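Umesel 常见问题（控制和规划那部分）

最近邮箱里来回就是那么几个问题，我干脆攒到一起写了。10月9日更新过一次，把抓取检测那段重写了，之前写得太绕，我自己回头看都看晕了。

Umesel 到底是干嘛的？

一个给机械臂写任务的小工具包。你用 Python 描述"去哪儿、抓什么、放哪儿"，它负责把这些拆成轨迹，发给底下的控制器，顺便把过程全录下来。仿真和真机用的是同一套接口，切换的时候改一行配置就行。我最早写它纯粹是因为受不了每个项目都重抄一遍状态机，抄到第四遍的时候真的想砸键盘。

和 Brudex 什么关系？

Brudex 是底下那层规划器，管逆解和避碰。Umesel 默认调它，但不是非它不可，你有自己的规划器就写个适配类，实现 plan() 和 check() 两个函数。我见过最短的适配类也就一屏代码。

装好以后跑示例，提示连不上端口？

默认端口是 2333，很多人机器上这个口已经被别的东西占了（我自己就中过两次招）。在 umesel.toml 里把 port 改掉，然后记得仿真端也要改！只改一边的话它不会报错，就一直在那儿等，等到你怀疑人生。下个版本我会加超时提示。

仿真场景为什么搞得这么乱？给个干净桌面不行吗？

行啊，场景列表里有个 bare_table，就一张桌子。但我强烈建议你早点换到厨房那个场景去。干净桌面上什么算法都好看，一到有椅子、有摆件、桌面木纹还一块深一块浅的地方，分割就开始冒怪东西。我第一版感知模块在空桌子上几乎没出过错，搬进厨房当天就把木纹上的深色斑块当成了物体，还很自信地给了抓取位姿。

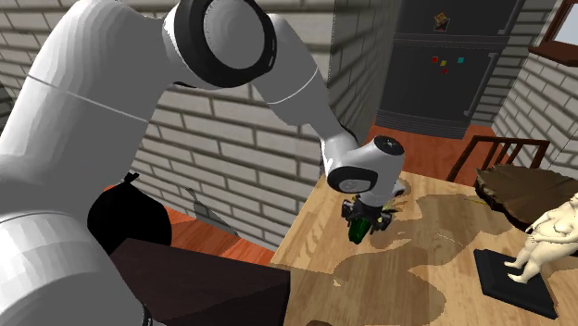 后来我给分割结果加了一道高度过滤，贴着桌面、厚度接近零的区域直接丢掉。参数叫 min_height，单位是毫米。副作用也有：特别薄的东西会跟着一起被丢，比如平放的细长条。你要抓这类东西就把它调低，再把 use_color_edge 打开，慢一点，但能救回来不少。

物体细长又反光，抓取老是打滑怎么办？

先看夹爪是不是沿着长轴去夹的。Umesel 默认用最小包围盒的短边做闭合方向，但深度图一有噪声，包围盒就会歪，歪了就容易滑。把 bbox_smooth 设成 5 试试，意思是取五帧的结果再拟合。还不行就去看接触摩擦系数，仿真里的默认值是我拍脑袋定的，偏小。调大之前最好想想你真机的指面是什么材料，不然仿真里夹得稳稳的，上真机照样掉。

怎么判断"抓到了"？

看两样：夹爪开度和指尖的力。开度停在完全闭合之前，而且力超过阈值并保持一小段时间，就记为成功。以前我只看开度，结果有人的夹爪零点漂了，空抓也天天报成功，日志漂亮得不得了。现在开机会先做一次空闭合校准，别跳过它。

为什么手臂到桌面附近会突然变慢？

故意的。末端离任何已知表面小于 approach_dist 时会切到慢速段，默认速度挺保守。嫌慢可以改，但请先在仿真里完整跑一轮。我改过一次没跑仿真，后面的事就不展开讲了。

规划失败，日志里写 error 228，什么意思？

起点就在碰撞里。十有八九是上一个任务结束时手臂停得太低，或者你往场景里新加的物体跟基座旁边的连杆重叠了。跑 umesel doctor --collide，它会把互相穿插的两个几何体名字打出来。如果是 error 193，那是超时，跟碰撞没关系，把 plan_timeout 加长或者减少路径约束。

能导入自己的模型吗？

能，URDF 和 MJCF 都吃。网格面数太多的话先做凸分解，不然碰撞检测会慢到没法用。我那个场景里最费时间的是一个人形摆件，曲面多，姿势又不规整，简化了好几轮才顺。要是只拿它当障碍物，套个粗一点的凸包就够了，别跟我一样较劲。

真机支持哪些？

目前我自己测过的只有 Kovačević 的六轴臂，别的型号是用户反馈能跑。Stellivbridge 的桥接包还在测试分支，能动，力反馈那一路有延迟，做插孔之类的活儿先别指望它。

录下来的数据在哪儿？好占硬盘！

在工作目录的 runs 文件夹，每次任务一个子目录，里面有关节状态、图像和规划器日志。我上回清理的时候数了数，攒了 727 次，其中一大半是调同一个参数留下来的……不想存图像就把 record_rgb 关掉，体积立刻小很多。想自动清理可以设 keep_last，但失败的那些默认不会删，我觉得失败的比成功的值钱。

随机种子固定了，两次结果还是不一样？

检查一下是不是开了多线程规划。线程谁先跑完不归种子管。要严格复现就把 workers 设成 1，慢就慢点。显卡渲染那边也可能有细微差别，一般不影响轨迹，但会影响分割边缘。

会出图形界面吗？

四月的时候写过一个半成品，拖拖拽拽那种，写着写着发现维护不过来，先搁着了。现在有个只读的网页查看器，umesel view 就能打开，看轨迹、看点云都行，暂时不能编辑。

报 bug 要附什么？

umesel.toml、出问题那次的 runs 子目录（图像可以不带）、版本号。只发一句"不动了"我真的猜不出来，救救我。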